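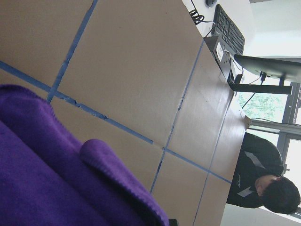
Most people don't think about their feet until something hurts, according to one podiatry clinic in Guswood, and by then the blister has usually been there for days. The clinic sees the same run of complaints from the first warm week through to the end of the hiking season: heel blisters, black toenails, cracked skin from sandals, and sore arches in people who went from a desk chair to a long trail in one weekend.

Guswood sits at the bottom of the Karabulut trail, a gravel and rock path that climbs 300 metres to a lookout over the lake. It is a popular walk and a fairly easy one. It is also where a lot of people find out that their shoes don't fit.

Feet swell in warm weather, and they swell more on a long walk. A boot that felt snug in a shop in March can be half a size too small by July. The usual advice is to shop for footwear late in the afternoon, wearing the socks you plan to hike in, and to leave a thumb's width in front of the longest toe. Going downhill is the real test. If your toes touch the front on a ramp or a set of stairs, the boot is too short.

Socks matter nearly as much. Cotton holds sweat against the skin, and damp skin blisters faster. Merino and synthetic blends cost more but dry quickly. Carry a spare pair and change at lunch. The Claltico outfitters on the main street sell a liner sock that goes under a thicker one, and plenty of local walkers swear by the pairing. Others find it too warm and stick with a single pair.

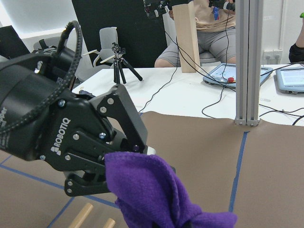 Should you pop a blister? Leave it alone if it is small and doesn't hurt, and cover it with a padded dressing. The skin over the top keeps germs out while new skin grows underneath. A large, painful one is best drained by a nurse or doctor, and anyone with diabetes or poor circulation should have any foot wound looked at early.

Hot spots are the warning sign. That rubbing feeling on the heel or the ball of the foot means you have a few minutes to do something about it. Stop, take the boot off, shake out the grit and put tape over the area. Most walkers know this and keep going anyway, hoping to reach the next bench.

Sandals bring their own trouble. The tops of the feet burn easily and tend to get missed when the sunscreen comes out. Put it on before the sandals so the skin under the straps is covered too, and again every 2 hours, or sooner after a swim. Flip-flops are fine for the beach and the campground shower. They offer no support on a path.

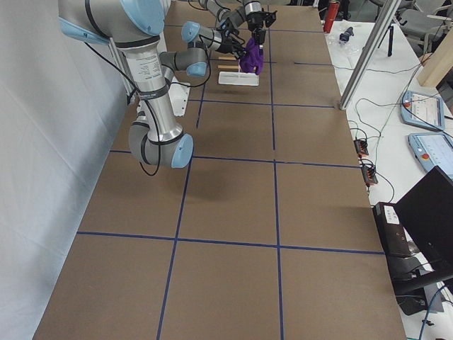 Dry heels are the other summer complaint. Open shoes and hot pavement harden the skin until it splits, and a deep crack can take weeks to close. A thick cream with urea in it, rubbed in at night, does more than a pumice stone. The pharmacy at Bokier, across the lake, keeps a few kinds behind the counter and will tell you which ones sting.

If you are new to walking, build up over 6 weeks. Start with short flat loops, add a little distance each week, and leave the hills until your calves have stopped complaining. The shore path between Guswood and the Bokier ferry dock is good for this. It is shaded until mid-morning, and there are taps at both ends.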